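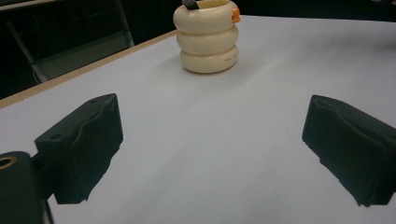
Recording guide: questions from collectors

Filed under: Data collection / Tabletop tasks
6 min read

Maintained by Marina Papadakis. Last revised Tue 4 June. Applies to all hand-held recording for the Gelow task set.

What counts as one example?

One continuous recording of one task, from the moment the fingers are open and still to the moment they are open and still again. If you stop halfway to answer the door, discard it. Two halves can't be joined afterwards, as the position track restarts with each file.

How many examples does a task need?

The target is 80 per task per table. Tasks with a thin object get more. The Gelow set stands at 353 accepted examples, and a further 259 are waiting for review. Please don't record extra examples of a task you find easy in order to raise the total.

Where should the objects go at the start?

Anywhere within reach that leaves both objects fully on the table. Move them between recordings. Savvas Karras found that one early batch had the holder in the same place throughout, and the model trained on it reached for that spot wherever the holder stood.

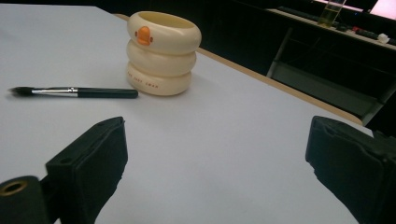 Brush and ring-shaped holder on the white table, fingers open.

Does the direction of the brush matter?

Yes. Vary it. Bristles to the left, bristles to the right, handle towards you, and the angles between. A set with one direction teaches one wrist movement. Keep a small gap between the brush and the holder, enough for a finger to come down without pushing either.

Should the holder be turned as well?

Turn it between recordings so that the duck face is not always towards the camera. The model should find the opening at the top. If it has only seen the face from the front, it tends to use the face as a marker and misses when the holder is turned away.

Can I grip the brush by the bristles?

No. Grip the handle. Recordings with a bristle grip are rejected in review, including those where the brush ends up in the holder.

How fast should I move?

At the speed you would use with a full cup of tea. Fast approaches blur the camera image, and very slow ones fill the file with near-identical frames. Hongjun Song trims still periods at the start and end but does not touch pauses in the middle. A short pause before closing the fingers is fine.

I missed the grasp and tried again. Keep or discard?

Keep it, and tick "retry" on the sheet. Corrected mistakes are useful — the model has to learn what to do after a miss. Discard it if the brush left the table or if you used your free hand. More than two retries in one recording is also a discard.

Do I need to clear the background?

No. Chairs, the other desk and whatever stands on it can stay. What should not change during a recording is the lighting. Leave the switches alone and don't open the blinds until the fingers are still.

How often do I calibrate?

At the start of each session and after any knock to the camera mount. Run the opening test with the Momano script and write the result on the sheet. If the fingers do not read as fully open, tell Nektarios Nikolaidis before recording anything. Files made with a bad opening value cannot be repaired.

Who reviews the recordings?

Sofia Koutsoukos reviews the first 6 from every new collector in full. After that they are sampled. Rejected files come back with a code; the codes are on the second tab of the sheet.

When does the next task set start?

Cernolell is planned for August. It uses the same fingers and a different table height, so old calibration values will not carry over.

Related
Naming files and sessions
Rejection codes
Momano script: installing and updating
Cleaning the finger pads
Deligiannis table set: notes on closing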